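Skunport Open Workshop

The Skunport Open Workshop is a public demonstration of robotic manipulation held at the Rivas building in Skunport. It is organised by Trastent, a research association concerned with the use of robot arms in homes and small offices, and by Disex, a training body for technicians. The event is best known for its cable session, in which a pair of robot arms handles ordinary household leads on a table in front of visitors.

Background

Trastent moved into the Rivas building after the closure of its earlier premises, which had no space suitable for the public. The first proposal for an open day was made by Lumturie Stoyanova, then head of the manipulation group, who wished to replace the association's annual printed report with a live presentation. Disex joined as co-organiser and took charge of admissions, safety instruction and the printed guide.

The first workshop was held on 2024-03-21. Admission was free but required registration, and 408 visitors were recorded. A second edition followed in June of the next year, with an attendance of 510.

The cable session

Cables were chosen as the main subject of the demonstration on the advice of Ákos Gulyás, a member of the manipulation group. A rigid object such as a box keeps its shape when it is lifted. A cable bends, twists and catches on whatever lies near it, and its position after each movement is difficult to predict. The task is also familiar to visitors, most of whom have had to sort out a tangled lead behind a desk or a bedside lamp.

The table is laid as a domestic surface, with other belongings left among the leads. The two arms work from opposite sides, each ending in a black two-fingered gripper. One gripper may hold a plug while the other remains open. Operators are instructed to leave the table as the previous attempt left it, so that each group of visitors meets a different arrangement.

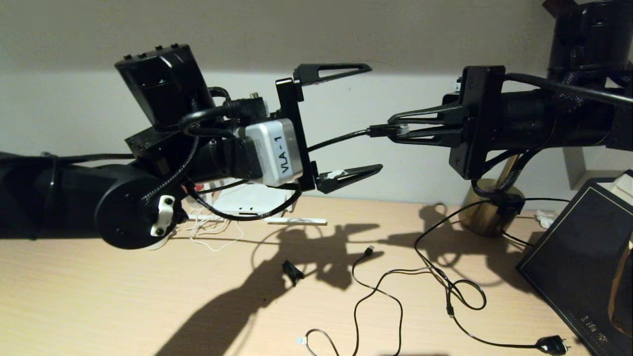

Sessions are given to groups of no more than 51 people, this being the limit set for the hall. Each begins with a short talk on the arms and the rules for standing near them. The operator then names the cable to be handled and the arms are set to work. Questions are taken between attempts, and visitors are asked to remain behind the floor marking until both arms have stopped.

Nele Buschmann, who directed the sessions at both editions, introduced the practice of continuing after a failed grasp without resetting the table. The printed guide describes a failed grasp as a normal part of the work and invites visitors to note what the operator changes before the next attempt.

Views from the gripper

In addition to the view across the table, visitors may follow the work through a small camera mounted close to the fingers of a gripper. The picture is shown on a screen beside the hall entrance. From this position the fingers are always in sight and the cable is seen at close range, although parts of it may pass behind the fingers and be lost from view. Vasilis Papadopoulos, who prepared the screen display, arranged for it to run without commentary – a decision reversed at the second edition following requests from teachers. 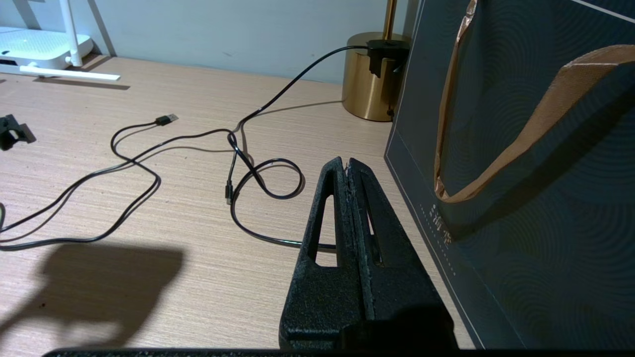
Closed gripper fingers above a tangled charging cable, with a lamp base, a router and a paper bag on the table.

Organisation

The workshop is overseen by a joint office of Trastent and Disex, led since the second edition by Kastriot Radonjić. School groups are admitted in the morning and the general public in the afternoon. The printed guide is kept in the reading room of the Rivas building, together with the attendance registers of both editions.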